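Subject: Re: [Grestlow-gardens] Starting leeks indoors, too early?
Date: March 2025

> I've got two trays on the windowsill and they look like green hair. Should I
> have waited? The packet from Orkden says to sow "in spring," no help at all.

Oh, please don't worry, green hair is just what leeks look like for weeks and weeks! I started mine in one deep tray, and once they flop over I give them a haircut down to 4 inches (the trimmings are lovely in an omelet).

Steel bowl and the counter, while I'm at it:
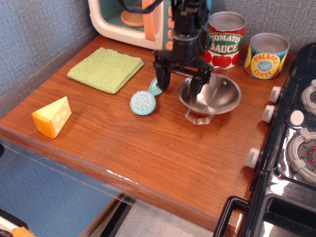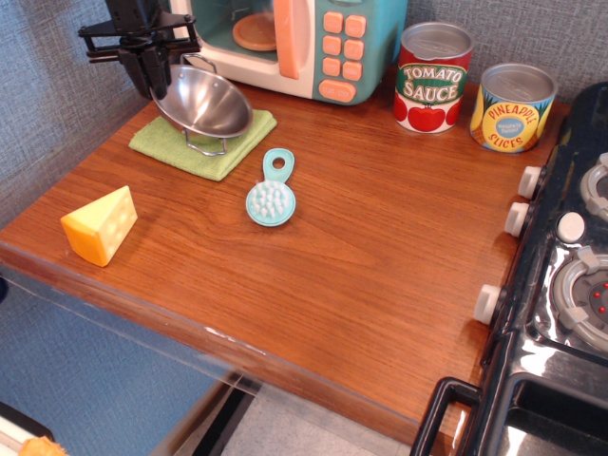

As for moving them out, I'd hold off until they're as thick as a pencil lead. Last year I rushed it, and the wind off Diltport flattened the whole row, though to be fair most of them stood up again and we were still pulling them in November. Water from the bottom if you can, and do save me a few if you end up with extra. I'd happily trade you some Figueiredo kale starts!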